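Lucero household tasks project: progress report to Meltum
August
By Valentina Bustos
Print this page | E-mail this page

1. Purpose

This report covers the second stage of the Lucero project, which asks whether a two-armed robot can do common household chores to a standard a home user would accept. It sets out the work done since the last report, the results so far and the plan for the next stage.

2. Work done

The task set now has three groups: opening and closing drawers, moving plates, and placing bottles. All work in this stage was done in simulation with the Prilik control software. Tanveer Orakzai rebuilt the contact model for glass, as the earlier version let smooth objects slide too easily. Runs made with the old model have been left out of this report.

A total of 2185 simulated runs were completed. Each run was stopped after 50 seconds whether or not the chore was finished. A run counted as a success only if the object was left at rest in the right place and nothing else on the table had been knocked.

3. Results

Drawers are the most reliable group. The bar handles give the fingers a clear hold, and most failures came from pulling at an angle. Plates remain hard. A flat plate offers very little edge to grip, and the present method – sliding it to the table edge first – is slow and often runs out of time.

Bottle placing falls between the two. Picking up is dependable, but lining the bottle up with the stand is not. We logged 108 runs in which the bottle touched the stand at the wrong angle and the attempt had to be given up. The arm holds the bottle by the neck, so a small error at the wrist becomes a large one at the base.
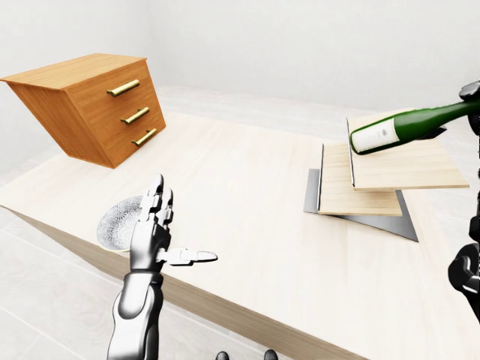
4. Assessment

Single chores under fixed conditions are within reach. A full sequence, such as clearing a table and putting everything away, is not yet practical. We would not advise Meltum to plan a home trial on the present results.

5. Next stage

We will run a further 1000 bottle attempts with the starting position varied, then repeat the drawer group on the Trukix test bench. Plate work will continue in simulation only. No change to the budget is requested, but we ask that the date of the bench trial be left open until the wrist error has been reduced.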